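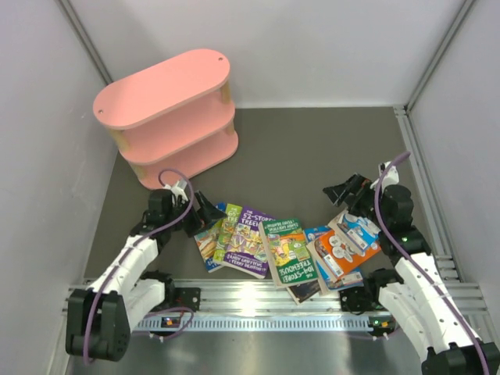
桃色の三段棚

ホーム 作品一覧 短編 前の話 次の話

検潮所の夜

一 基準面

スコットン検潮所の観測基準面は、構内の固定点から3147ミリメートル下に置かれている。アンキツァ・ハリロヴィッチが着任した八月、引き継ぎ書に記された値は3145だった。差は2ミリメートルである。前任者のブラゴイェ・コスは署名欄の横に鉛筆で「沈下」とだけ書き、理由は記していなかった。

井戸は内径一メートル、導水管は海底から斜めに入る。浮きの鋼線は滑車を経て記録筒に至る。彼女は毎朝六時に鋼線の張りを確かめ、副標の読みと記録紙の値を照合した。較差が一センチメートルを超えた場合は導水管の閉塞を疑う。着任後の三週間、較差は五ミリメートル以内に収まった。

二十二日目の午前三時十分、記録線が水平になった。干潮の一時間前であり、水位は毎分四ミリメートルの割合で下がるはずだった。彼女は合羽を着て井戸の蓋を開け、測深錘を下ろした。水面は筒の示す値と一致した。浮きは正常に動いている。続いて外の副標を懐中電灯で照らすと、海面も同じ高さにあった。

海が止まっていた。

彼女は時刻と気圧、風向を野帳に記入し、ドゥクデンの検潮所に電話をかけた。当直のオ・ギュビンは二回目の呼び出しで出た。
「こちらは下がっています。平常です」
「距離は」
「そちらまで海岸沿いにおよそ1196メートル。岬をひとつ挟むだけです」
「では岬の先で段差ができていることになる」
「計算上は」
オは紙をめくり、それ以上何も言わなかった。

停止は四十一分間続いた。三時五十一分に記録線は折れ、四時二十分には予報曲線に戻った。井戸の内壁に新しい付着物はなく、導水管の弁も全開だった。
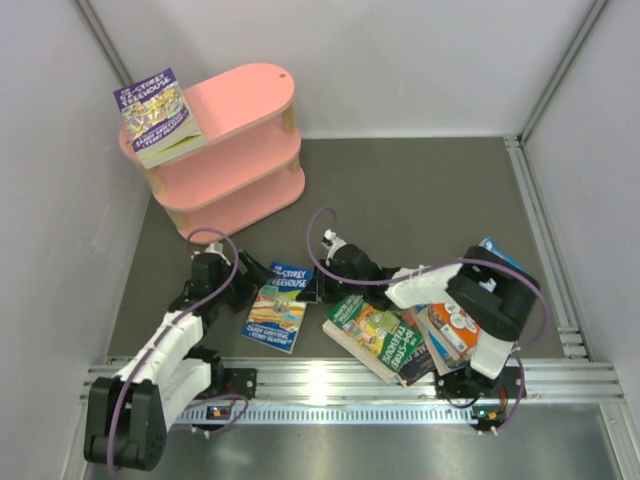 二 照合

翌朝、彼女は水準儀を据え、固定点から基準面までを往復で測った。往路3149、復路3149。閉合差は零である。引き継ぎ書の値から四ミリメートル、着任時の測定から二ミリメートル増えていた。

書庫にはコスの野帳が十一冊残っていた。水平の記録線は過去に三度あり、いずれも八月の干潮前で、直後の測量では基準面が二ミリメートルずつ下がっている。コスはそのたびに気圧と風向を書き、所見の欄を空けていた。最後の一冊の末尾に、スパヒッチの港務局に宛てた書簡の写しが挟まっていた。本文は一行である。
「当所の沈下は地盤によるものではないと考えるが、代わりの説明を持たない」
返信は見当たらなかった。

ハリロヴィッチは新しい用紙に測定値を清書し、器械番号と観測者名を記入した。所見の欄にはしばらくペン先を置いていたが、インクがにじんだので紙を替えた。六時になり、彼女は鋼線の張りを確かめに行った。副標と記録紙の較差は三ミリメートルだった。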